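Fio sobre o projeto da disciplina de robótica deste semestre. Equipe Weleck, tarefa: pôr e tirar a mesa. Vai por partes.

1/ O enunciado pede uma política treinada por imitação, só com demonstrações humanas. Nada de trajetória programada à mão. Entrega final em janeiro, relatório parcial agora em setembro de 2022.

2/ A coleta é feita com garra de mão, câmera montada na própria garra. O braço do laboratório só entra na fase de avaliação. Isso separa bem os dois problemas: dados de um lado, controle do outro.

3/ Meta da equipe: 900 demonstrações válidas. Temos 1014 gravadas, mas o filtro ainda não rodou no conjunto inteiro. No primeiro lote caíram 160, quase todas por perda de rastreamento da pose.

4/ Prato é mais chato que caneca. A borda é fina, o esmalte reflete a luz do teto e a pose estimada pula quando o reflexo cruza o anel decorado. Com louça fosca o erro cai bastante, mas o enunciado exige louça comum.

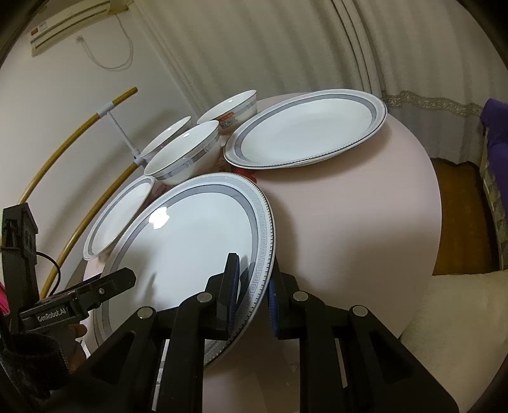
Prato grande preso pela borda, com as tigelas e os outros pratos ao fundo.

5/ Pega pela borda: um dedo na face do prato, o outro por fora. Testamos também pegar com os dois dedos por baixo e desistimos – exige levantar o prato antes, e aí a demonstração vira outra tarefa.

6/ Convenção de anotação, para quem for da equipe Santoso e quiser comparar: o episódio começa com a garra aberta e termina com a garra aberta. Tudo que vier antes ou depois é cortado. Pausa longa no meio invalida.

7/ Lente de campo largo, cantos pretos. Recortamos antes de redimensionar. Quem treinou sem recorte perdeu resolução justamente na região dos dedos.

8/ Linha de base: o script Ekberg, distribuído pela monitoria, com os hiperparâmetros de fábrica. Treinamos 100 épocas. A perda de validação estabiliza bem antes, então dá para reduzir.

9/ Pendências: alinhar o relógio das duas garras (há deriva em sessões longas), refazer a calibração da abertura e rodar o filtro no restante.

10/ O formato dos arquivos segue o padrão Custgate, com um diretório por episódio. Se alguém já converteu isso para outro formato sem perder os timestamps, me manda o script.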